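Mesa de centro, sala 406
Galeria e notas de convivência

Início > Galerias > Interiores com gente dentro > Mesa de centro, sala 406

Uma mesa de centro é o único móvel que se compra para ficar vazio. Vem assim na montra e na cabeça de quem a leva para casa, com um livro grande pousado em cima, se tanto, sobre fotografia dos fiordes. Depois chega a terça parte de uma sanduíche e o projeto estético fica suspenso.

Esta galeria é dedicada à nossa, que é baixa, quadrada, de tampo de vidro, com uma base escura em entrançado e pernas de metal também escuras. Fica no meio da sala porque foi onde a pousaram no dia em que chegou e porque depois as cadeiras se habituaram. Trabalha-se à volta dela, come-se em cima dela e contornamo-la o dia inteiro com as canelas, que têm memória própria.

Quem procura ideias de decoração está na galeria errada e pode voltar atrás pelo menu. Quem tem uma mesa parecida e quer companhia, faça favor.

Como veio cá parar

O Mirsad Vukadinović queria uma mesa alta. Tinha argumentos, um desenho em papel milimétrico e uma página do catálogo da Lecomte com um modelo de 645 euros que, pela fotografia, vinha acompanhado de uma varanda sobre o mar. A Guadalupe Cisneros queria um sofá e achava que a mesa se resolvia sozinha. Acabámos por comprar a de vidro em segunda mão, por 89 euros, a um senhor que estava a fechar um consultório e que a embrulhou numa manta com uma ternura que não teve para com as estantes.

O sofá nunca veio. Ainda se fala dele em setembro, quando regressamos de férias com planos.

A manta ficou connosco e serve hoje para tapar a impressora, que faz frio ou faz barulho, as opiniões divergem. O consultório, soubemos depois, era de um podologista. Durante um mês ninguém pousou bolachas diretamente no vidro, e a seguir passou-nos.

O vidro

O vidro tem duas posições: acabado de limpar e todas as outras. Limpa-se com um produto azul da Imidgate, comprado num garrafão que dará para os netos, e a primeira dedada aparece antes de se arrumar o pano. Experimentámos vinagre. A sala cheirou a salada até ao fim da tarde e a dedada apareceu na mesma, agora com tempero.

A vantagem do vidro, segundo o Mirsad, é que alarga a divisão. Uma pessoa olha para a mesa e vê também o que está por baixo dela. No nosso caso vê o entrançado da base, escuro, denso, com uma capacidade notável para guardar migalhas e uma capacidade nula para as devolver. Há lá dentro bolo-rei de mais do que um Natal.

O aspirador não chega. O secador de cabelo chega, mas distribui.

O que se pousa

A regra original, escrita pela Guadalupe e afixada junto ao interruptor, dizia: «Na mesa só bebidas com tampa.» Era uma boa regra. Tinha um verbo a menos e uma autoridade invulgar para um papel daquele tamanho. Caiu na primeira semana, por causa do café, que é uma bebida sem tampa de que ninguém aceita abdicar.

Seguiu-se uma segunda versão, com alíneas. A fruta passou a ser permitida desde que em prato. Os computadores ficavam autorizados desde que fechados e longe dos copos, distância que o texto não fixava e que cada um interpreta conforme a pressa.
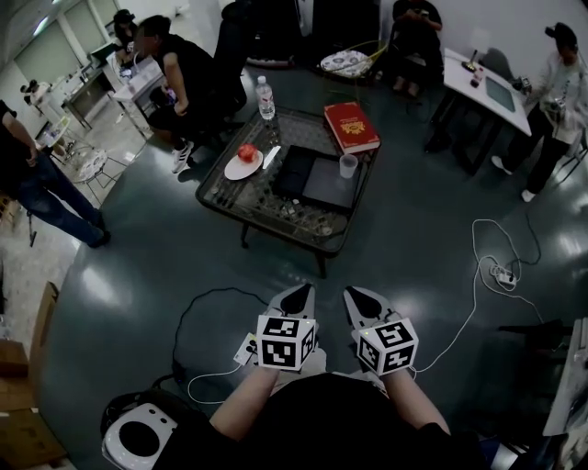 A questão do copo e do computador, de resto, já nos deu matéria para várias reuniões. O Mirsad defende que o líquido procura a eletrónica, como os gatos procuram quem é alérgico. A Guadalupe defende que o líquido não procura coisa nenhuma e que o problema tem cotovelos. Até hoje perdemos um teclado, um bloco de notas com as passwords antigas e a primeira página de um contrato com a Nirkudport, que teve de ser pedida outra vez com uma desculpa sobre os correios.

Os copos de plástico são o inimigo declarado. Pesam pouco, tombam com uma corrente de ar e têm o dom de parecer de outra pessoa. Um copo de vidro tem dono, tem uma lasca no rebordo ou um desenho. O de plástico fica ali e vai sendo contornado por gente educada, até alguém o deitar fora com um suspiro que se ouve no corredor.

A maçã

Merece umas linhas à parte. Uma maçã vermelha num prato branco redondo é o mais perto que esta mesa alguma vez esteve de uma natureza-morta, e faz efeito: as visitas acham que somos saudáveis. Há quem a coma a meio da tarde e há quem a traga de casa com intenções sérias e a leve de volta ao fim do dia, um pouco mais viajada. Uma maçã bem gerida pode fazer o percurso três vezes antes de ser promovida a compota.

O prato fica. Os pratos nesta sala sabem ir da copa para a mesa e desconhecem o caminho contrário. Já tentámos ensiná-los com bilhetes.

O livro vermelho

Capa dura, vermelha, com um emblema dourado. É o objeto com mais dignidade em toda a galeria e temos por ele um respeito que dispensa leitura. Um livro assim numa mesa de centro faz subir o nível da conversa e, em caso de necessidade, também o do projetor.

A Guadalupe diz que um livro de capa dura devia estar numa estante. Tem razão, mas a estante está cheia de pastas da Jarnthorpe, que ninguém abre e que toda a gente acha imprudente deitar fora. Assim o livro vive perto de um copo, perigosamente, como os livros das pessoas que leem na banheira.

A garrafa

De plástico transparente, com rótulo branco e vermelho. Na sala 406 as garrafas de água obedecem a um princípio simples: quem abriu uma, esquece-se dela e abre outra. Ao fim do dia há quem beba das suas com a segurança de um notário e quem as leve todas para regar a planta do corredor, que está enorme e que temos algum receio de mudar de vaso.

Propôs-se escrever os nomes com marcador. O marcador foi comprado. Está na gaveta do Mirsad, por estrear, com o nome do Mirsad.

Os lugares sentados

Uma mesa de centro pede assentos baixos. Nós temos cadeiras de escritório pretas, com princípios ergonómicos, pensadas para secretárias e para costas direitas. Sentado numa delas, quem quiser chegar à mesa dobra-se para a frente até à postura de quem procura uma lente de contacto. Ao fim de algum tempo deixa-se estar dobrado, por economia.

O banco branco de assento redondo foi comprado para resolver isto. Fica junto à parede do fundo, que é para onde vão as soluções. É leve, arruma-se num instante, tem a altura certa e um conforto de estação de comboios. Quem lá se senta levanta-se depressa, e há quem o recomende para reuniões precisamente por isso.

A maior parte das pessoas fica de pé. De pé vê-se melhor o que há na mesa, e também se chega primeiro à porta.

O chão

Escuro, entre o cinzento e o azul-esverdeado, conforme a luz e conforme quem responde. Na amostra chamava-se «Lagoa Profunda» e custou uma discussão, porque havia outra chamada «Ardósia Serena» que nos parecia igual e era mais cara. Disfarça bem o café. Disfarça mal o açúcar, o giz e tudo o que for branco, e quase tudo o que cai de uma secretária é branco.

Os cabos pretos, em compensação, desaparecem nele por completo. A Guadalupe chama-lhe camuflagem e levanta os pés quando atravessa a sala, como quem anda na maré baixa. Eu ando como toda a gente e já conheço o chão de perto.

Tentativas de arrumação

Houve um tabuleiro. A teoria do tabuleiro é que as coisas, reunidas dentro de uma margem, parecem uma escolha. Funcionou enquanto foi pequeno o número de coisas. Depois houve coisas no tabuleiro e coisas fora dele, e passámos a ter duas categorias de desarrumação e uma discussão sobre qual era a boa.

Houve também uma caixa com tampa, onde se metia ao fim do dia tudo o que estivesse em cima da mesa. Era muito eficaz. Na manhã seguinte a caixa estava em cima da mesa.

O método atual consiste em cada um levar o que é seu. Está em vigor há bastante tempo e aguardamos resultados.

Perguntas que chegam por correio

Se a mesa está à venda: não, embora o Mirsad responda a estas mensagens antes de mim e convenha confirmar comigo.

Se o vidro risca: risca, mas com discrição. O risco maior foi feito por um agrafador e tem a forma aproximada de Itália.

Se recomendamos tampo de vidro em casas com crianças: não temos crianças na sala 406, temos colegas, e os cantos de um vidro quadrado não fazem distinção. Há umas proteções de silicone que se colam. As nossas descolaram-se e uma delas anda na sola do sapato de alguém.

Se a galeria passou mesmo das 3000 visitas: passou, e suspeitamos que a maioria vinha à procura do modelo da Lecomte, o da varanda. Para esse, o catálogo está na copa, debaixo da chaleira.

Galeria seguinte: A copa, com chaleira
Galeria anterior: Cabides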